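Tulon Tabletop Set: data card and collection rules

Maintained by Helmi Niskanen and Thaddeus Montoya
Status: in use, last revised in May

What is in the set

3121 episodes of a single arm picking up household objects from a flat surface and putting them on or in something else. Each episode has wrist video, joint positions, gripper opening and a one-line task label. The episodes cover 29 tasks. Nine of those are cup tasks, and most of the rules on this card were written because of the cup tasks.

The set was collected at two sites, Hetport and Dankwa. The sites use the same arm and the same wrist mount. They do not use the same tables, and the site field in the episode record should be kept when you split the data.

Rules for laying out a table

Objects go down before recording starts and are not touched by hand until it stops. If an object rolls off during the episode, let it go and mark the episode "lost object". Do not put it back.

For the cup tasks, vary how the cups lie. Upright, upside down and on the side are all allowed, and cups may touch or overlap. Version 1 had nearly every cup upright with clear space on all sides, and policies trained on it did badly on anything else.

Use at least one transparent cup per layout. Colored and textured cups count as transparent if the table shows through the wall.

Leave the surface as it is. Stone, wood and cloth are all fine, and so are marks and strong patterns. Wipe up liquid, crumbs and anything sticky before you start, but do not cover a table to make the objects easier to see. 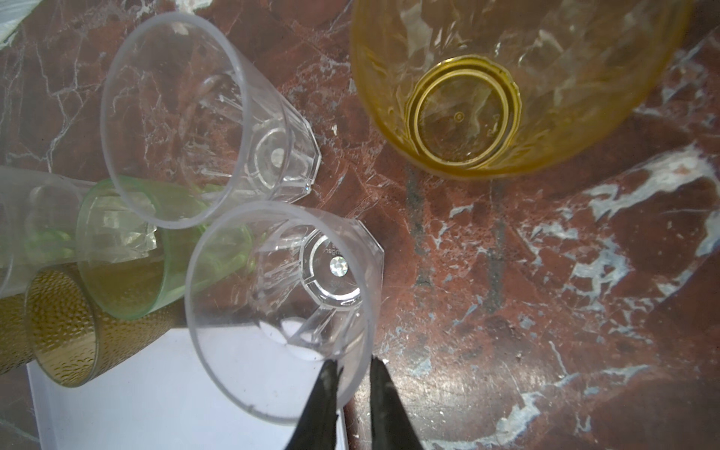
Trays count as targets only when the task label names them. A tray that is on the table for any other purpose is treated as an obstacle, and an episode is not failed if the arm brushes it. An object that starts out partly on a tray is allowed. Record it as "partial" in the start field.

Rules for the operator

Close the gripper at 80 percent speed or less on thin plastic. Full speed cracks the rims, and a cracked cup has to come out of the pool.

Grasp by the rim or the wall. Pushing a cup along the table with closed fingers is a separate task with its own label, so do not mix it into pick episodes.

If a grasp slips, you may try again 2 times in the same episode. After that, stop, mark it failed and save it. Failed episodes stay in the set. Please do not delete them to make a session look cleaner.

Keep hands and sleeves out of the arm's reach while motors are on. The stop button has to be within reach of the operator's free hand. These two apply during setup too, and a session that breaks either one is thrown out whatever the data looks like.

Labels

Write the label before the episode, in lower case, with no brand names. Name the object by color and type: "pick up the clear cup". Where two objects fit the same words, add a position from the wrist camera's view, such as "nearest the gripper". Helmi checks labels from Hetport and Thaddeus checks Dankwa. Disagreements go in the notes column and are settled at the Thursday review.

Lettering molded into an object can stay visible. Anything that identifies a person cannot. That includes mail, screens, badges and faces reflected in shiny surfaces. Episodes with any of these go to the hold folder until they have been checked.

Known problems

Gripper opening was logged in the wrong units for the first Dankwa sessions. The files were corrected, but copies made before version 2 still have the error.

Clear cups lying against other clear cups are hard to outline, and the masks for them are poor. Treat masks in the cup tasks as a rough guide.

The Flenier loader drops the start field unless you pass keep_start=true.

Changes

Version 2: added overlapping layouts, added the "partial" start value, raised the retry limit from one to two.
Version 1: first release, Hetport only.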